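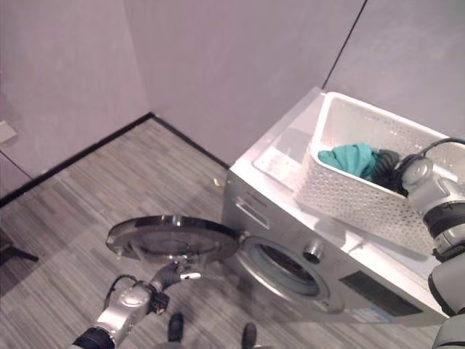
Lucero Llanos told me to ask on here before I sign anything, so ok. Got a letter from Waneck wanting to lease mineral rights on my 113 acres. Offer is 100 an acre bonus, one eighth royalty. Is that low? Never done this befor. They want it back by December.

Roxana Muñoz
Low. Neighbors of mine got 1000 an acre from Fillus, different county tho. Counter it. Ask for 3/16 at least and strike the automatic extension. Also get "no post-production deductions" in writing, they will take trucking, compression, all of it out of your check otherwise. Pay a lawyer to read it.

Radomír Jireš
depends on the county

Deisy Echeverri
Check the courthouse first to see if you even own the minerals. Mine got sold off seperately decades ago, had no idea. Deadline in those letters is usualy just pressure.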